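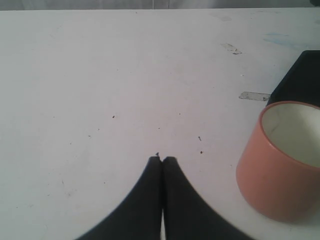

# Reading a crude storage report without fooling yourself

4/4/19

I have kept a spreadsheet of weekly storage figures for the Varus terminal for long enough that it has become slow to open. It holds tank levels, pipeline receipts, barge loadings, and a column for my own corrections. Most of this post is about that last column.

The usual way to read an inventory report is to look at the headline change and compare it with what the market expected. If stocks fell more than expected, that is called bullish. If they fell less, or rose, that is called bearish. The price moves for an hour or so and then goes back to following whatever it was following before. I have no quarrel with people who trade that hour. I don't, and the headline change is not very useful for what I do, which is trying to work out whether a region is short or long of crude over a period of months.

## What the number measures

A storage figure is a volume on a particular day. In the case of Varus, the published figure is taken from tank gauges at 7 a.m. on Friday and converted to barrels at standard temperature. It includes crude in the working tanks and crude in the two tanks leased to Bernier. It leaves out crude in the pipeline upstream of the terminal meter, and it leaves out crude already loaded on a barge that has not left the dock.

Those exclusions matter more than they sound. A barge that finishes loading Thursday night and sails Friday afternoon is counted nowhere in the Varus data. It shows up at the other end as a receipt several days later. If you sum the terminals along the river, you get a total that is always a little low, and the size of the gap depends on barge timing. In a week with bad fog the gap gets bigger. Stocks look as if they dropped, and the following week they look as if they built. Neither happened.

I correct for this by carrying a line called "afloat at dock," which I estimate from the loading schedule. It is a crude estimate. It still removes most of the sawtooth.

## Tank bottoms

Every tank has a volume at the bottom that can't be pumped out in normal operation. With a floating roof tank, you also need enough oil to keep the roof off its legs. Landing a roof is allowed but it is a nuisance, it creates vapor, and operators avoid it unless they are taking the tank out of service.

So a tank reported as 20 percent full may be close to empty for practical purposes. The figure for Varus that gets quoted is total barrels against total shell capacity, and both halves of that fraction are wrong for the purpose. The top should leave out the bottoms, and the bottom should be safe working capacity, which is lower than shell capacity to allow for thermal expansion and overfill protection.

When the quoted figure says 60 percent, my adjusted figure is usually different by several points, and the difference is not constant. Near the middle of the range it hardly matters. Near either end it matters a great deal, since that is where the price structure starts to react. A terminal at its operating minimum can't supply the next buyer, whatever the report says is in the tanks.

## The February break

There is a step in the Varus series in February that has been misread in two newsletters I subscribe to, so it is worth going over.

The reported stock fell by 894 thousand barrels in one week. Refinery runs in the area were steady. Pipeline receipts were down slightly. Barge loadings were up slightly. Add all of that together and you can explain less than half the drop.

The rest was a change of reporting party. Navance took over operation of the north tank group from Bernier on the first of the month, and the two companies don't file on the same basis. Bernier had been reporting gross volume including water and sediment. Navance reports net. The north group stores a fair amount of heavier crude that arrives wet and is left to settle, so the difference between gross and net is larger there than it would be for light sweet material.

There was also a tank taken down for inspection in the same week. The oil in it was moved to a neighboring tank, but the part that could not be moved was written off as tank heel and left the reported inventory. It will come back into the series when the tank is refilled, and I expect somebody will call it a surprise build.

None of this was hidden. The change of operator was in a tariff filing, and the inspection was on the terminal's own notice page. You have to read both, and the notice page is badly laid out.

I handled it by splitting the series. Before the change I apply a water and sediment deduction to the north group so that it matches the later basis. I did not go the other way and gross up the new data, because the net figure is the one a refinery can run. The adjusted weekly drop is still a drop, and a decent size one. It is an ordinary late winter draw.

## Averages

A lot of commentary compares current stocks with a multi-year average. I use one too, but I don't put much weight on the distance from it, for these reasons.

First, the average moves. After a few years of high stocks, the average is high, and getting back to it is easier than it was. A surplus can shrink by half with no oil leaving storage at all if the old low years drop out of the window.

Second, demand moves. The same volume of crude covers fewer days of refinery runs when runs are higher. Days of cover is a better measure for comparing across years. It has its own problem, which is that weekly run data jumps around, so I divide by a four-week average of runs and not by the latest week.

Third, capacity moves. Pipelines need to be filled before they deliver anything, and new tanks need bottoms. When the Nimri line was commissioned it took 2,585 thousand barrels of line fill. That oil is real and somebody owns it, but it will not come out until the line is retired. In the regional total it was counted as stock from the day it went in. Anyone comparing the total with the years before the line existed is comparing two different systems.

I subtract the line fill from everything after the commissioning date. A reader wrote in to say that I should add it to the earlier years instead, on the grounds that published data should not be altered. The arithmetic is the same for the difference. I prefer subtraction since it leaves me with a number closer to the oil that is available.

## What I look at each week

I keep the routine short so that it gets done. It takes less than an hour if the files arrive on time.

1. Enter the reported stock for each terminal, unadjusted, in its own sheet.
2. Check the operator notices for tanks in or out of service.
3. Enter receipts and loadings, and compute the implied stock change.
4. Compare the implied change with the reported change and write the difference in the corrections column.
5. Apply the standing adjustments: bottoms, line fill, water, afloat at dock.
6. Recompute days of cover.

Step four is the one I would keep if I had to drop the others. The difference should wander on both sides of zero. If it sits on one side for more than a few weeks, then either a meter has drifted or the reporting basis has changed, and it is time to go and read filings. The February break showed up in that column the same day.

I write a note beside any difference I can explain and leave the others blank. There was a period when I tried to explain all of them. The notes from that period are not worth reading. Small differences come from meter tolerance, temperature correction, and rounding, and they do not have a story.

## Price structure as a check

The storage estimate should agree, more or less, with the spread between the prompt month and the months behind it. When tanks are near minimum, prompt barrels usually trade at a premium. When tanks are filling, the later months rise enough to pay for storage.

If my adjusted figure says a region is tight and the spread says it is comfortable, I assume the spread is right and look for my mistake. Last year I carried a tight reading for Varus well past the point where it made sense. The cause was a leased tank that had been moved back to common service and that I was still leaving out. The spread had been telling me so — I had put it down to a maintenance outage downstream.

The reverse case is harder. A spread can be pushed around by quality. If the contract calls for light sweet and the tanks are full of something heavier, the total can be high and the spread still firm. I would like to split the Varus stocks by grade, but the operators don't publish it. Assay notices from the pipeline give a rough mix on the way in. There is nothing equivalent on the way out.

## Files

The sheet with the corrected series is on the downloads page. The tabs are named by terminal. Yellow cells are my estimates and white cells are as reported. The water deduction for the north group is a single cell at the top of the Varus tab, so if you think mine is too high you can change it and the rest will follow. The Nimri line fill is on the second tab, with the commissioning date beside it.

I have not yet updated the barge schedule for the second quarter.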